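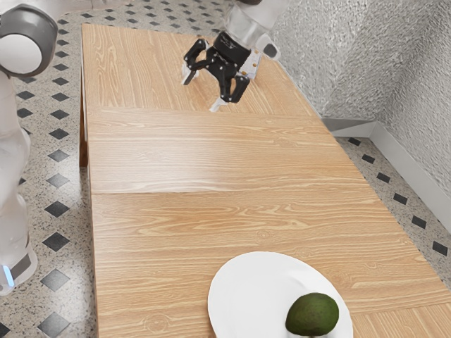 Figure 13.1 A long table with a light oak grain. Two straight seams mark the joins between its panels.

Chapter 13
Wood and Water: Why Boards Move

Run your hand across an old dresser drawer in April and it may slide like a dream. Try it again on 13th August, after a month of muggy weather, and you might have to brace your foot against the frame and pull! The drawer has grown. Wood keeps trading water with the air long after the tree is cut, and once you understand that trade, a lot of strange things around the house start to make sense — sticking doors, squeaky floors, cracks that open in winter and close up again by summer.

In this chapter we look at how water is held in wood, why a board swells much more across the grain than along it, and how builders plan for the change. You will need the idea of the cell wall from Chapter 12, so go back and reread it if it feels shaky.

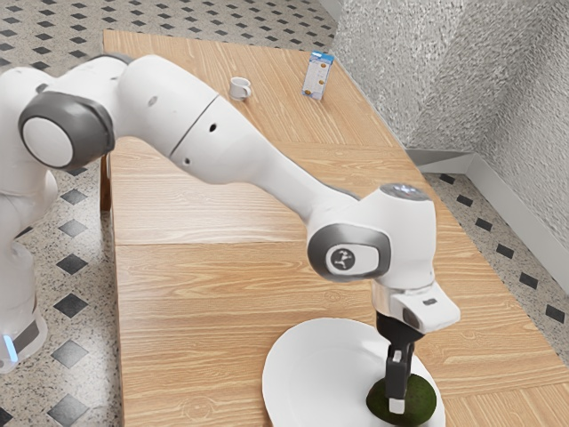
Page last changed: 13th August

13.1 Two Kinds of Water

Think of a piece of wood as a huge bundle of drinking straws. Water can sit inside the straws (we call this free water) or it can be held in the walls of the straws themselves (bound water). When a fresh board dries, the free water leaves first. The board gets a lot lighter, but its size hardly changes. Then the walls begin to give up their bound water, and now the fun starts: the walls get thinner, and the whole board shrinks with them.

The point where the free water is gone but the walls are still full is called the fiber saturation point. Keep that term handy, as we use it in every section that follows.

13.2 A Story from Girkari

Lucimara Lins and Anderson Rezende ran a small furniture shop in the hill town of Girkari. They once glued up a wide top from 200 mm boards and screwed it down tight to its base, with no room to slide. The customer lived in Flalitberg, where the winters are cold and the heated rooms are very dry. By spring the top had split along the grain — a beautiful, clean split, and a wonderful lesson. Their next top was held with screws in slotted holes, so it could shrink and swell as it pleased.

Before you read on, find a wooden door at home and note which edge rubs. Keep your note for Activity 13A.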